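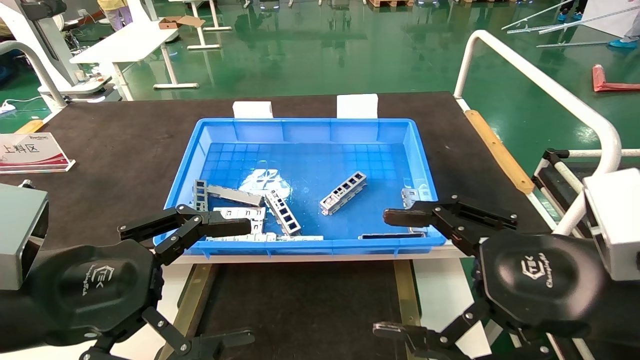
Shelving brackets, rails and all the odd bits of metal that hold a home together are getting a second go in Clillivville, where the Drida parts library has opened its doors in the old chapel hall on Leckie Street. The idea is wonderfully simple. You bring in the fittings you no longer need, you take away the ones you do, and a great deal of perfectly good metal stays out of the skip. Brackets with rows of square openings, like the ones in the blue plastic bin, have been among the most asked-for pieces so far, and so have flat strips and short lengths of comb-like rail. Anyone who has ever tried to put up one more shelf to match an old set will know why!

The library opened in December and already has 199 members, which is a lovely number for a town this size. Borrowing was the first plan, but it soon became clear that people wanted to keep what they found – once a bracket is on the wall it tends to stay there – so the rules were changed within a fortnight. Members may now take home up to nine pieces a visit and are asked to bring something back when they next have a clear-out. Screws and wall plugs don't count towards the nine.

The hall itself is worth the trip. It dates from 1771 and was used for storing grain, then for Sunday teas, then for not very much at all. The floor has been sanded, the damp corner by the side door has been seen to, and there are now two long tables where members can lay pieces out and check whether they fit together. Bring a measurement, or better still bring the bracket you are trying to match. Several people have turned up with a drawing on the back of an envelope, and that has worked too.

Sorting is the part that has caught people's imagination. New donations go into open bins first, all mixed up, and then get moved along to labelled drawers by length and by the shape of the openings. It sounds dull and it is the best fun. There is a real thrill in finding the partner to a bracket that has been sitting by itself for weeks, and the sorting evenings have become quite sociable, with soup on the go and the radio on. The next one starts at 7pm and newcomers are very welcome. Old gloves are a good idea, as cut metal edges can be sharp.

Neighbouring Patport is keen to join in. A smaller collection will open there in the spring, in the room behind the bus office, and the two sites will swap stock once a month so that each gets a fair share of the longer pieces. Patport has already put together around 10 crates of fittings from house clearances, including curtain rails, drawer runners and a whole set of wardrobe parts still in their wrapping.

Not everything can be taken. Drida asks people to leave out anything badly rusted, anything bent past straightening and anything that has carried gas or mains electricity. Hinges are fine, and so are handles. Castors are needed very badly – every size, and in sets of four if you can manage it.

Joining is free and can be done at the door. The hall is open most mornings and on sorting evenings, and there is space to lock up bikes at the Leckie Street end. Larger donations should come round by the yard gate, where there is a ramp.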